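Vullus two-arm bench kit, reviewed after 4 months

We bought the Vullus kit for the packing room at Lirnley, where the work is small grocery and toiletry items that come in mixed and go out sorted. The budget was fixed in December and left no room for a second try. Dunleavy quoted for a similar pair of arms, but with a longer wait for spares.

Both arms bolt to one rail at the front of the table. Allow for a solid top, as ours was too light and had to be replaced.

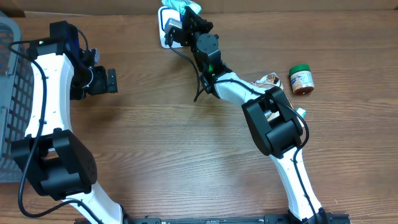 Small goods on the bench, with both arms on the rail.

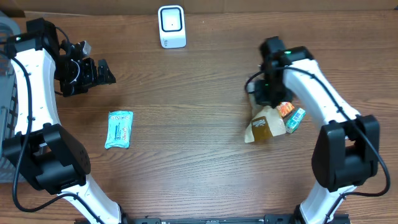
Cables are the weak point. They run outside the arms, and we have changed two already at 30 pounds each. Put a spare set in the first order. The grippers are good on boxes and fair on soft packets, and slow on anything thin and flat. Setting up took us about 100 hours of staff time, which we had not budgeted for at all.

The support plan from Vinance costs 1,000 pounds a year. We took it and have used it twice. Replies came the same afternoon both times, but parts are extra and the quote did not make that clear.

I would buy the kit again for light, mixed items. For heavier goods, get the Dunleavy price first.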